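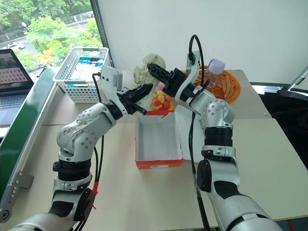
Venville Clearance Area Map Set, Akimthorpe

Maps and Data > Housing History > Town Sets > Akimthorpe

11/30/24, by Venville product desk

The set contains 109 scanned sheets showing the slum clearance areas declared by the former borough of Akimthorpe, with the boundaries redrawn as digital shapes. It is meant for local historians, planning students and anyone comparing old housing decisions with present-day streets.

Each sheet was scanned flat in colour and saved as an uncompressed TIFF. A smaller JPEG copy is supplied for viewing on screen. Every scan has been fitted to the modern map using street corners, church towers and railway bridges that still stand. Where too few fixed points survive, the sheet is marked "approximate" in the index and should not be used for measuring.

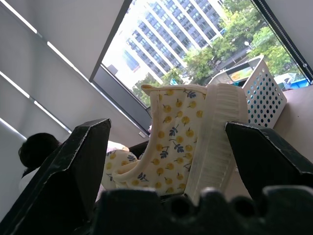
Boundaries are supplied as a GeoPackage and as shapefiles. Each area carries the sheet number, the name written on the map, the colour wash used by the surveyor and the date of the order if one is shown. Pink wash marks houses listed as unfit. Grey wash marks other land taken in to make a workable site. A few sheets use hatching instead, and this is recorded in a separate column. Pencil notes have been typed out as written, including spelling mistakes.

The set does not include owners' or tenants' names. The schedules that went with the orders are sold separately as the Shabalala Index, which can be joined to the map data on the sheet number and plot number.

Contents
Scans: 109 sheets, TIFF and JPEG
Shapes: 161 areas
Guide: 30 pages, PDF
Supplied as: download or USB drive
Coordinate system: British National Grid

The files open in any common GIS program. They can also be loaded into the Pisterau viewer, which needs no installation but cannot export shapes.

A single-user licence covers private study and printed work of up to 200 copies. Larger print runs and use on public websites need an extended licence. Libraries may offer the set on reading room computers under the standard library terms.

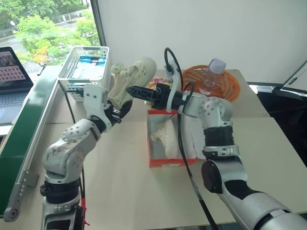 Cream knit shoe held in the left gripper.

Reader comments (3)

Guest: Does the grey wash include the chapel yards? My sheet for the canal side shows one half coloured.

Venville: The wash follows the original. Half-coloured plots are flagged "partial" in the notes column.

Guest: Joined to the index without trouble after I changed the plot numbers to text. The guide could mention that.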